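Häufige Fragen zum Burger-Spielset von Wumitz

Für welches Alter ist das Set gedacht?
Ab 2 Jahren mit Begleitung. Allein spielen die meisten Kinder erst später damit.

Wo kann ich das Set ausprobieren?
In unserem Laden Livville, montags bis samstags. Gruppen melden sich bitte vorher bei Eilif Dahlgren an.

Gibt es eine richtige Reihenfolge?
Nein. Wer eine Vorgabe möchte, fängt mit dem unteren Brötchen an, dann Salat, Tomate, Fleisch, Käse und zum Schluss der Deckel mit Sesam.

Der Turm rutscht immer zur Seite. Was hilft?
Das Salatblatt ist gewellt, deshalb liegt die Tomate darauf nicht ganz eben. Salat leicht andrücken und die Tomate mittig auflegen. Kleinere Kinder lassen den Salat am besten zuerst weg.

Wie räume ich die Teile auf?
Am einfachsten hochkant und nach Sorten getrennt, zum Beispiel in einem Ständer mit Schlitzen. Große Salatblätter brauchen mehr Platz und stehen am Rand besser. 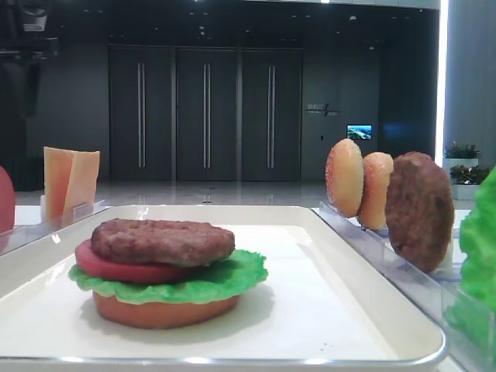

Sind die Ständer im Preis enthalten?
Nein, Ständer und Tablett werden einzeln verkauft.

Wie reinige ich die Teile?
Mit einem feuchten Tuch und etwas Spülmittel. Nicht in die Spülmaschine geben.

Kann ich einzelne Teile nachbestellen?
Ja, per E-Mail an Bendik Solheim. Bitte Sorte und Anzahl angeben.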